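Print this page | E-mail this page

Minutes of the Shared Tables Supper Group – September planning meeting

Meeting opened at 6:40 pm in the downstairs hall. Mojtaba Nazari in the chair, Balakrishnan Unnithan taking minutes.

Present: 11 members, plus two from the Gillberg Street playgroup who stayed for the first half. Apologies were received from the Okonkwo family, who sent a tray of coconut slice in their place. It was very well received and was gone before item 3.

1. Minutes of the last meeting

Accepted with one correction. The rice cooker on loan is the large one, and it needs to go back to the playgroup with both lids.

2. The August supper

What a night! We fed 52 people, our best turnout since the suppers began, and the lentil soup ran out only at the very end. Mojtaba passed on a lovely card from the Alanen Court residents, several of whom came for the first time and have already put their names down for the next one. They asked if there could be a quieter corner away from the speaker. Everyone was in favour and we'll set aside the end near the windows.

Takings after food costs were $1,212, including the raffle. Balakrishnan will put the breakdown on the noticeboard.

The washing up went on until nearly eleven, and there was a good deal of discussion on this. Agreed that at the next supper the washing up starts when the mains are cleared, and that people drying should not also be trying to stack tables.

3. Tables

This was the big item and we're pleased to report a lot of progress. The square folding tables are a great success. People like that they can be pushed together for a family or left apart for a card game, and the tops wipe down in no time. Turmeric was mentioned as the real test, and so far so good.

Some members asked if we should still buy tablecloths. The feeling of the meeting was no. The marble-patterned tops with the rust and orange veining look cheerful as they are, and the red edging is handy for anyone whose eyesight isn't what it was. Paper runners can be used down the middle for the end-of-year dinner if people want to dress things up. 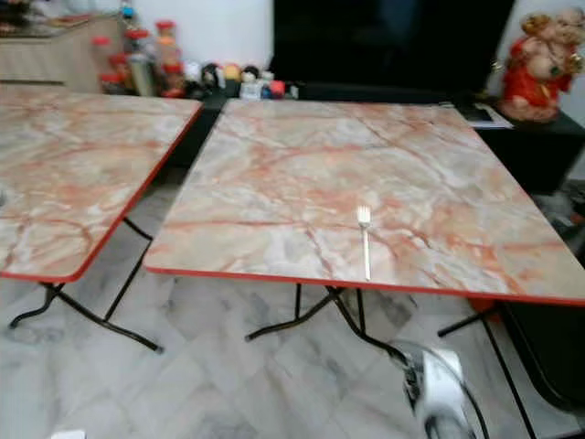
Balakrishnan then took us through the layout he has been working on. We tried two versions at the last supper and the second was much better, with tables in pairs and a proper walkway left from the kitchen door to the far wall. The tile seams make a good guide for lining things up, and he has drawn the plan on grid paper so that whoever arrives first can get started without waiting for him. Copies will be kept in the kitchen drawer with the tea towels.

Points agreed for setting up:

– Open the legs fully and press down on the top before putting anything on it.
– Two people to a table when carrying, please, even if you're strong.
– Lift, don't drag. The hall floor is lovely and we'd like to keep it that way.
– Leave enough room behind the chairs for a pram or a walker.
– Bags and cords off the walkway.

A question was raised about rubber caps for the table feet. Mojtaba has found a packet in the right size at Plovamer and will bring a few to try before we buy for the lot.

4. Cutlery

We have lost forks again. The count after the August supper was 27 forks for 52 diners, and people were very good-humoured about eating rice with a dessert spoon. It's thought that a number went home in containers of leftovers. If you have one that doesn't match your own, please bring it back and no questions will be asked.

After a lively talk it was decided to:

– buy more forks in plain stainless steel, nothing fancy, and leave the knives and spoons for now
– lay the tables with cutlery before the doors open, fork on the left, tines to the centre of the table
– put one tub on the kitchen bench for dirty cutlery so it stops ending up in the scrap bucket

One of our newer members showed us a way of folding a paper napkin into a pocket that holds a full setting. Everybody had a go and some of the results were excellent. She has kindly offered to run a folding session an hour before the next supper, and children are welcome to help.

5. Menu for the next supper

Theme will be autumn flavours from the other side of the world, given that it's spring here – pumpkin, mushrooms, apples and plenty of cinnamon. Mojtaba offered his mother's eggplant stew and was cheered. There will be at least one main without nuts and one without dairy, with labels written in large print this time. Six people have offered desserts already, so what we need now is salads and bread.

The Okonkwos have asked to do jollof rice in two sizes of pot, mild and otherwise.

6. Storage

The cupboard under the stairs takes the folded tables if they go in on their sides with the legs facing the same way. An old blanket between each pair would stop the tops getting scratched. Anyone with blankets to spare, please leave them by the cupboard. The broken music stand in there isn't ours and we'll ask around before moving it.

7. Other business

The urn is slow and needs descaling. Balakrishnan will do it with vinegar this month.

Playgroup would like to borrow two of the tables for their craft morning. Agreed with pleasure, provided the glitter stays at their end.

Thanks were recorded to everyone who swept up in August, and for the flowers.

Meeting closed at 8:10 pm. Tea and the last of the biscuits followed. Next meeting same place, 6:30 pm start so we can finish before the choir comes in.

Print this page | E-mail this page

Recent items

August supper: thank you and raffle results
Recipe: lentil soup for a crowd
Minutes – July planning meeting
Found after supper: one green scarf, one casserole lid
How to label a dish for the shared table
Choir and supper group: hall times for spring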